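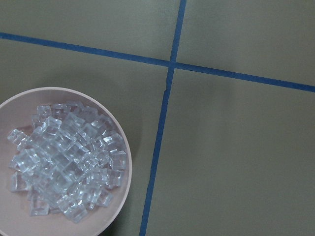

Wrist camera view, clear cubes task: pink bowl in one of the four taped sections.

Progress to 02/08/2018, prepared by Kusum Khurana for Rukholm

Collection for the clear objects task has started. Remzi Işık and Vivek Kashyap have recorded 30 examples by hand guidance, against 40 planned for this period. The shortfall is down to a software fault – now fixed – that lost the gripper readings from one session.

Transparent cubes remain the hardest items to label. Outlines run together where the cubes are stacked, so Bastian Albers now marks the outer ones first.

The remaining 10 examples will be recorded next. We ask for no change to the budget.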